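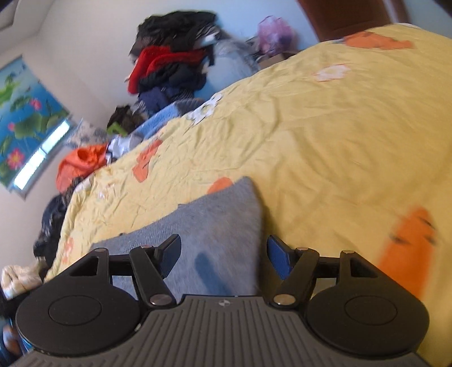
Blue-gray on yellow: the bed as a sorting table.

I have folded my laundry on the bed for most of my grown life, and I would like to say a kind word for it, because the bed gets very little respect in these matters. My sister-in-law has a proper folding counter in her house in Stindurlow, at the right height and with a shelf over it, and whenever I visit she lets me admire it. I do admire it. Then I come home and tip everything out onto the yellow bedding again, and I'm perfectly happy.

Part of it is the color, I think. A sweater on a plain white counter is a chore waiting for you, but put the same gray knit down on something yellow with big orange flowers and you really look at it (you notice the ribbing, and whether the fuzz has started). I once read a column by Lungile Matlala in the old Skuvidano newsletter arguing that printed bedding is for children and guest rooms. I wrote her a long letter about it, 2 pages, both sides, and she wrote back very nicely and didn't budge an inch!

People will tell you a bed is too soft to fold on, and I'll grant them that it wrinkles. Mine is never smooth for longer than it takes me to set the basket down.

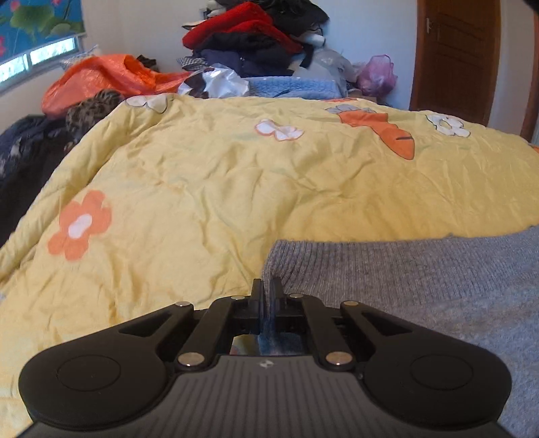
But a knit doesn't want a hard surface anyway. It wants to be laid out loosely, patted into shape, sleeves brought in, and then folded over once or twice with the ribbed edge kept straight, and a bed lets you walk all the way around the thing while you do it. Try that at a counter pushed up against a wall.

The other argument, and to my mind the better one, is that you have to finish. Clothes on a counter can sit there until March. Clothes on a bed have to be gone by the time you want to sleep, and I have never yet been so tired that I slept under a heap of sweaters, though I came close one winter when the whole family was down with colds and I moved the pile to the chair and back for 8 days running. I don't count that one.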